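Growing Chives: Your Questions

I get the same chive questions over and over (mostly in February, when everybody's itching to plant something), so I've put my answers on one page.

Can I start them indoors?
Sure! I sow mine in a tray on the kitchen windowsill, a good pinch of seed per pot, and I don't bother thinning them. Chives like company.

How long until I can cut some?
From seed, be patient with them the first year and only take a few leaves. If you want chives for your potatoes this summer, buy a plant or beg a clump from a neighbor. Mine came from Ruth Ospina, and I've been giving pieces of it away ever since.

How do I divide a clump?
Dig the whole thing up in early spring and pull it into 4 chunks with your hands. An old bread knife helps if it's really packed in there. Replant, water well, done.

Can I eat the flowers?
Yes, and please do! Pull them apart and scatter them over a salad, they're oniony and so pretty. Bit-na Woo wrote to me that she steeps hers in white vinegar, and now I do too.

Why are the tips turning brown?
Usually they're thirsty, or the pot's too small. Cut the lot down to two inches, give it a good soak and wait for new growth.

Do they freeze?
They do. Snip them small, freeze them flat on a tray, then tip them into a jar. I stir mine straight into scrambled eggs or biscuit dough, still frozen.
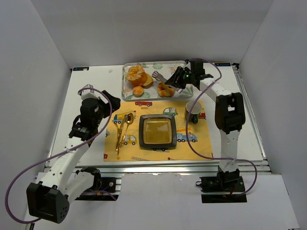
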